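Notebook, sim bench, Saturday, October 25, 2025
Cabinet-top set, Zokudeo collection, second pass
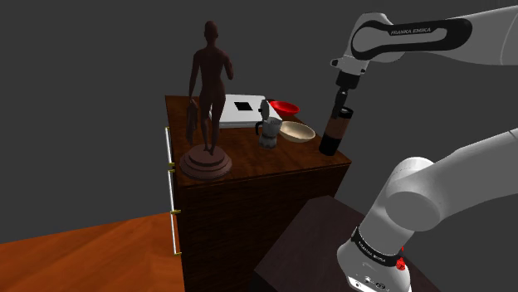
Do we keep the episodes where the grasp slips and the arm recovers?
We keep them, tagged "recovery", and leave them out of the first training run. Kamol wants them for the second run, where the policy gets a share of off-nominal starts.

State of the set. 1,862 episodes on disk after last night's batch, all rendered, Franka arm, cabinet-top scenes only. The September episodes are in a separate folder and don't count toward that number. They used the old gripper friction value and should not be mixed in.

Scene generator (Tutach) now places distractors per episode from the shared object list. Current layout has the statue, moka pot, two bowls and the flat white box on the cabinet along with the target. Target is the black cylinder with the brown band. The statue is the tall one, so it stays in the list for clearance: planner paths that ignore it get rejected before rendering and cost nothing but planning time.

Changes made today:
Step limit per episode raised to 750. Old limit was clipping the slow placements.
Wrist orientation at grasp now sampled in a wider cone. Held object comes up tilted more often. Left as is, the policy needs to see it.
Gripper close command logged on the same tick as the joint state. It was one tick late in everything before this batch. Nantana has a script that shifts the old logs, not yet run on the full set.
Instruction text rewritten to name the object by color and shape. "Pick up the can" was ambiguous to the annotators and went back twice.

Checked 40 episodes by hand, drawn at random from last night. 9 rejected. Most of the rejects are the same fault: fingers closing on the cylinder while the base of it still overlaps the cabinet top by a hair, so the solver kicks it sideways. Raising the spawn height slightly fixes it in the test scene. Have not tried it with the bowls yet; they may bounce.

Render side is fine. Gray background stays for this pass. Textured walls go in with the Saengthong assets once Kamol has sorted out the scale on them.

Open:
Auto filter for the sideways kick. Threshold on object velocity in the first ticks after contact is probably enough.
Run Nantana's shift script, then recompute action statistics. Do not reuse the old normalization file.
Decide whether the camera pose gets jittered per episode or per batch. Per batch is cheaper. Leaning per episode.
Disk on Pondaden is filling up. Move the September folder off before the next batch starts.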